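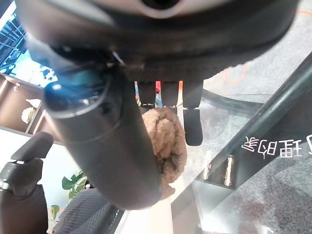
Perla Bañuelos holds that a glass top should be cleared completely before any cloth touches it, cable included, and that wiping around objects is the main source of ring marks. The method in these notes follows her order of work. The disagreement is over when the underside is done, and it is covered in section 3.

Unit 4: Glass tabletops on metal frames
Room 417, February block
Notes prepared by Lyle Baptiste

1. Reading the surface

A clear top has two faces, and both show. Dust on the underside looks much the same as dust on the upper face when seen from directly overhead. To tell them apart, lower your eye to the level of the edge and look across the glass toward a lamp or window. Marks on the near face stay sharp, while marks on the far face shift against the frame bars as you move your head.

Reflections are often taken for residue. A small bright spot that moves when you move is a light fitting. A spot that stays put is checked with a dry fingertip.

Printed lettering is the other point to check. On a round top it usually follows the curve of the edge, and from the wrong side it reads mirrored.
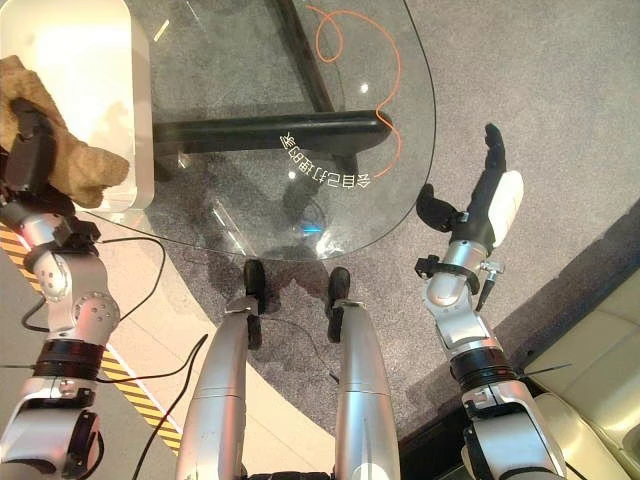

Find out which face carries the print before choosing a cleaner. Lettering under the glass is not touched when the upper face is wiped. Lettering on the upper face is treated as paint: water only, light pressure, strokes running along the line of text and never across it. No scraper is used within a hand's width of it.

2. Clearing and wiping

a. Lift bottles and other hard items straight up. Dragging a base that has grit under it will scratch the glass.
b. Gather cables into a loose coil and place them off the table. A cable left on the glass catches the cloth at each pass and leaves a smear on both sides of its path.
c. Shake the cloth out away from the table. A looped or fuzzy pile holds more grit than a flat weave and needs checking by hand, both faces.
d. Dry pass first, from the center to the edge.
e. Damp pass with 300 ml of warm water and one drop of dish soap. Wring the cloth until it no longer drips; water that runs over the edge collects on the frame and then drops to the carpet.
f. Second dry pass with a clean cloth, following the curve of the rim.
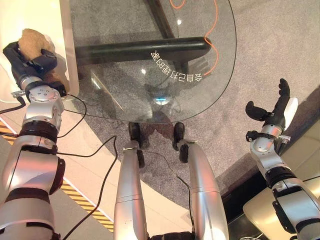 3. Underside and frame

Bañuelos does the underside first – any dust knocked loose then settles before the top is wiped. The Maldonado handout does it last. Either order is accepted in the practical, provided the edge is wiped again at the end.

Wipe crossbars lengthwise. Go around brackets with a corner of the cloth wrapped over one finger, and do not press upward on the glass from below.

4. For the next session

Bring two cloths, one flat and one with pile. Read pages 4 to 9 of the Cullden notes on carpet protection under glass furniture.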